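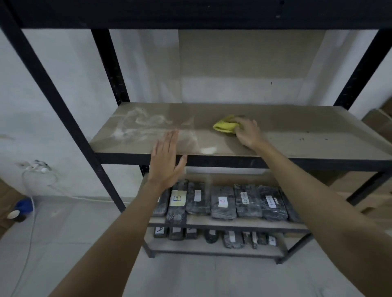
Put-away cart stops dead at the storeroom shelving, fault 116

Search this forum
Advanced search

corina_b
We run one small Protance cart that carries wrapped returns from the packing bench to the storeroom and slides them onto the shelves. It worked fine from April until last week. Now it drives up to the unit, lifts, starts reaching over the middle shelf and quits with fault 116, "surface not found." Clearing it gets me one more try and then the same thing.

The shelving is the black slotted kind with particleboard shelves. The lower shelves were fine all week. I have already restarted it, reseated the sensor plug and rerun the floor map.

hiutung_y
116 on ours was the depth sensor losing the shelf. Is there dust on the board? Fine pale dust on a pale board gave us trouble. Wipe it down and try again before you open anything up.

corina_b
There was a film on it, yes. I started with a yellow cloth and the first passes just smeared it into white swirls. Took a lot more wiping to get it off. There were dark specks at the right end too.

shek_parts
Dust won't do that by itself. The sensor on that model looks for the front rail, and the board hardly matters. I'd check lift height first. If the belt has slipped a tooth, the head sits 15 mm low and it never sees the rail where it expects to.

hiutung_y
Then why would the lower shelves still work? A slipped belt would throw every level off.

shek_parts
Not if the lower levels are taught with a wider window. Ours were. Look at the tolerance on each level in the setup page.

corina_b
Tolerance is 50 on the lower two and 15 on the middle one. I didn't set those, Womex did when they put it in.

Wiped the board clean and ran it again. It placed two packages, then 116 on the third. So better, but not fixed.

pstseng
More important question. When it faults, does the arm hold or drop? Ours let go of a package halfway over the rail. Please don't have your hands on that shelf with the cart parked in front of it. Power off at the switch, and pull the battery. The stop button on these only pauses the drive.

corina_b
It holds. I had it parked at the bench with the battery out while I was cleaning.

shek_parts
Good. Measure the head against the mark on the mast and post what you get.

corina_b
Head was low by about 12 mm. Retensioned the belt, retaught the middle shelf, left the tolerance at 15. It has done 144 placements with no fault.

hiutung_y
I still say the dust was part of it. You got two placements out of cleaning alone.

shek_parts
Two is luck. Belt.

Comments (3)

sumyee_au: Same fault at Kesgate, same shelf height. Belt was fine on ours, it was a scratched sensor window.

guest: What tension did you set it to?

corina_b: Whatever the sticker inside the mast cover says. I didn't write it down.

Contact us | Copyright August 2018 | Back to top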